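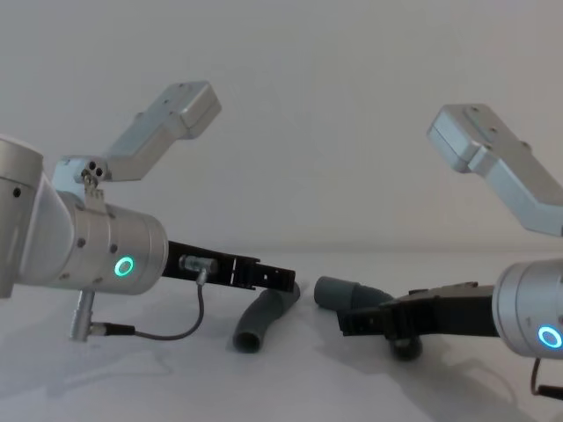
Mirjana Kadrić 认为,指尖的事可以放到后面再谈,先把零点怎么取的写清楚,否则两套夹爪的力值放在同一张表里没有意义。

她的意见写在报告第二版的批注里,时间是早上六点多。我到实验室以后才看到。报告标题是《软管对接工位夹爪选型对比》,客户是 Istatley,供货方是 Handness 和 Leka,测试由我们 Prarken 负责。批注一共写了很长一段,没有称呼,也没有落款。

我回复:零点在空载、夹爪朝下的姿态取得,两套夹爪相同。

她回复:工作姿态朝下吗?

工作姿态不朝下。左臂接近水平,右臂倾斜,软管的自重有一部分落在手腕上,线缆的拉力也有一部分落在手腕上。控制器里有重力补偿,补偿用的是夹爪的质量和质心,质心来自供货方的数据表。线缆不在数据表里。

我把这些写进回复框,看了一遍,删掉,去把夹爪装上重新测。

先测 Handness 的那一套。安装法兰拧紧以后,让左臂走到工作姿态,停住,读力值,再走到朝下的姿态,停住,再读。两个数不一样,差值比我预计的大。把线缆从夹爪后方松开,重新绕一个大一点的弯,再读,差值变小,但没有消失。换 Leka 的那一套,出线方向不同,差值的符号相反。

也就是说,第一版报告里“Leka 夹持力波动较小”这句话,有一部分是线缆写的。

我把这句话标成黄色,没有删。这句话当初是老秦写的。老秦三月调去了 Istatley 的现场,走之前把整个文件夹交给我,文件夹里有脚本、原始数据、夹具图纸,还有一个文本文件,文件名是“先看这个”,内容只有一行:右臂第二次回零以后再开始。

没有写原因。我照做了几个星期。每次上电,两臂回零,右臂再回零一次,然后开始。中间有一次忘了,数据看不出区别。我在记录里注明了那一次,后来仍然回零两次。

上午剩下的时间用来改测试程序。原来的程序是单次取零,全程使用。改后的程序在每个循环开始前,于工作姿态、夹爪张开时取零。循环时间因此变长。一轮200次,原来午饭前能跑完,现在跑不完。

程序的流程如下。左右两臂各自抓取一段软管,移动到对接位置,右臂保持位置控制,左臂切换到力控,沿管轴方向推进,推进力上限30牛。到达上限或者到达行程终点,停止,保持,然后右臂做一次小幅回拉。回拉时软管没有从指间滑出,记为合格。滑出,记为滑移。管口没有对正、推进力提前到达上限的,记为卡阻。卡阻与夹爪无关的情况也有,需要人工看录像区分。

人工看录像这一项,在报价单里没有单列工时。

Handness 的手指较硬,指面开了浅槽,夹光滑的管段时稳定,夹波纹段时要看指面落在波峰还是波谷。Leka 的手指较软,落在哪里都差不多,但夹持位置会慢慢偏,偏的方向一致。第一版报告把前者叫“重复性一般”,把后者叫“适应性好”。Mirjana Kadrić 在这两个词下面各画了一道线,旁边没有字。

我给她打电话。她在另一个时区,那边是下午。

她问:“重复性的定义是什么?”

我说是同一指令下夹持位置的离散程度。

“那么 Leka 的离散程度呢?”

我说离散程度小,但是均值在漂。

“表里有均值吗?”

表里没有均值。表里只有标准差,而且是分段算的,每一段内部的漂移很小,段与段之间重新标定过一次,漂移就被标定吃掉了。我告诉她我会补上。她说好,然后问右臂是否还在回零两次。

我说是。

她说:“老秦告诉过你为什么吗?”

我说没有。

电话里有一段时间没有声音,然后她说她那边有别的会议,晚一点再联系。

下午的测试从 Leka 开始。换夹爪的步骤我写成了清单,贴在控制柜门内侧:断气、断电、拔航空插头、松螺钉、取下、擦拭法兰面、装新件、按对角顺序拧紧、插回、上电、改工具参数、回零。写清单的起因是有一次忘了改工具参数,手臂用 Handness 的质心去补偿 Leka 的重量,拖动示教时往一侧缓慢下沉。没有碰到什么。我按了停止,之后写了清单。

改工具参数这一步有两个确认框。第一个问是否覆盖,第二个问是否确定。两个框的按钮位置是反的。

跑到第一段结束,滑移次数比第一版报告里的多。我先怀疑取零的新程序,改回旧程序跑了一小段,滑移没有减少。再怀疑指面,拆下来看,指面的磨损在预期范围内,擦拭以后装回,也没有减少。然后怀疑软管。软管是 Istatley 寄来的,分两批,第二批的箱子昨天才开。两批的图号相同,版本号相同。用卡尺量外径,也看不出差别。用手捏,第二批似乎硬一点,但手捏不能写进报告。

我从第一批里找出还没用过的管子,换上,滑移减少。换回第二批,增加。再换一次,结果相同。

这件事与夹爪选型没有直接关系,与报告的结论有直接关系。第一版报告里,Handness 的数据全部来自第一批,Leka 的数据全部来自第一批,两者可比。现在重测,若用第二批,则与第一版不可比;若用第一批,剩余数量不够跑完两套。

我写邮件给 Istatley 的采购,问两批软管的硬度是否有变更。自动回复说邮件已收到。

老秦在 Istatley 的现场,按理可以问他。我给他发了消息,问了软管,也顺便问了右臂为什么回零两次。消息显示已送达。

等回复的时候,我把两批管子混合编号,用脚本打乱顺序,让两套夹爪都从混合后的队列里取管。这样做会让每个格子里的样本变少,置信区间变宽,但至少批次不会全部压在某一方身上。Mirjana Kadrić 大概会先问随机种子是多少。我把种子写在了表头。
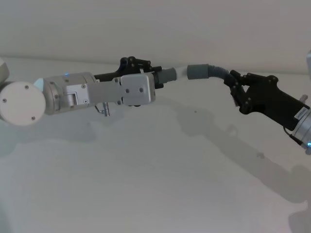

双臂悬空持管,右爪夹持波纹段。

混合编号以后的第一轮,用时很长。我坐在急停按钮旁边看录像和力曲线。推进力的曲线在接触时有一个尖,之后回落,再缓慢上升。接触尖的高度与管口对得正不正有关,与夹爪关系不大。缓慢上升那一段的斜率才与夹爪有关:手指软,斜率小,手指硬,斜率大。原来的报告只取了最大值,最大值多半落在接触尖上,于是两套夹爪看上去差不多,差别都被归到了别处。

我加了一列斜率,又加了一列接触尖之后的最大值。表变得很宽,打印出来要横向排版。

速度也要重新考虑。第一版的接近速度是每秒80毫米,出自 Istatley 的节拍要求。在这个速度下,Leka 的手指在减速时有可见的摆动,等摆动停下再推进,节省的时间基本抵消。降低速度,摆动小,等待也短。总时间反而相近。Handness 没有这个现象,它可以一直用高的速度,但在高的速度下接触尖也高,管口边缘会留下压痕。压痕是否可以接受,规格书里没有写。规格书里写的是“无影响功能的损伤”。谁来判断影响功能,也没有写。

我把两个速度都列进去,把压痕放在附录,附照片,不作判断。

天黑以后,老秦回复了。软管的事,他说第二批换过供应商,图号没变,现场也发现了,正在走变更单,走得很慢。他建议两批都测,分开报。我回复说已经混合编号,可以按批次拆开。他发来一个“行”字。

过了几分钟,他又发来一条,说右臂的事。

他说右臂的腕部换过一次,换件以后第一次回零偶尔会停在差一点点的位置,第二次就准了。维修方来看过,没有复现,出具了正常的结论。他跑过很多次,也没有抓到规律。后来时间不够,就回零两次。他说报告里没有写,是打算查清楚以后再写。

我问:差一点点是多少。

他说:比重复定位精度大一点,比你能看出来的小。

我问有没有数据。他说有,在文件夹里,名字不好认,让我按大小排序,最大的那个就是。

最大的那个文件我见过,一直以为是录像的缓存。打开以后是表格,右臂连续回零的记录,约3000行,每行是时间、关节角、停止后的末端读数,还有一列备注。备注大部分是空的。有几行写着“偏”。有一行写着“偏,重来,还是偏”。后面一行写着“重来,准”。记录跨了很多个晚上,时间列里有不少是凌晨。

把“偏”的行挑出来画图,看不出与时间的关系,看不出与温度的关系,温度列后半段是空的。与上一次停机的姿态有没有关系,不好说,上一次停机的姿态没有记录。

Mirjana Kadrić 的电话在这个时候打来。她问进度,我说了取零、均值、批次、斜率和速度。她逐项问,我逐项答。随机种子她问了,放在第三个问题。

然后我说了右臂。

她说她知道。老秦的那份维修单是她签的字,结论栏写的是正常,她当时要求老秦在报告里注明,老秦要求再等一等。第一版报告送出去的时候两个人都没有再提。

“那么第一版的数据受影响吗?”我问。

她说:“他回零两次,按理不受。你回零两次,按理也不受。”

我说我有一次只回零一次。

“哪一次?”

我报了记录里的编号。她那边有敲键盘的声音。她说那一轮是 Handness 的,卡阻比前后两轮各多出一点,在波动范围以内,不能说明什么,也不能排除什么。

“剔除还是保留?”我问。

“保留,注明。剔除要有判据,我们没有判据。”

她又说,第二版里要加一节,叫“设备状态”,把维修单作为附件,把老秦的表格作为附件,把回零两次写进操作步骤,写明原因是未查明的偶发偏差。她说 Istatley 看到这一节会要求解释,也可能会要求更换设备重测,费用由我们承担。她说得很慢,像是在念已经写好的内容。

我问作者栏怎么写。第一版的作者是老秦,审核是她。

“作者写你和他。审核还是我。”

挂断以后我给老秦发消息,告诉他这一节要写。他过了很久才回,问能不能先让他看一遍。我把空的章节发给他,只有标题,和一行“待补”。他把“待补”删了,写了三段,没有修饰,时间、换件编号、现象、处置,都在。温度列为什么后半段是空的,他也写了:温度计的电池没电,没有及时更换。

我在后面接着写我的部分。写到只回零一次的那一轮,我写的是“操作遗漏”。老秦在线上,光标停在那里,没有改。

第二轮混合测试设在夜里跑,值班的人要到后半夜才换班,所以我留下来。Handness 装在左侧和右侧,线缆按新的弯绕好,用扎带固定,扎带的位置量过,写进清单。工具参数改过,两个确认框看过。

上电。两臂回零。右臂再回零一次。

第一次和第二次的末端读数我都记了,新建了一个表,列名沿用老秦的,温度列换了电池,停机姿态加在最后一列。备注先空着。

然后按下开始,左臂先动。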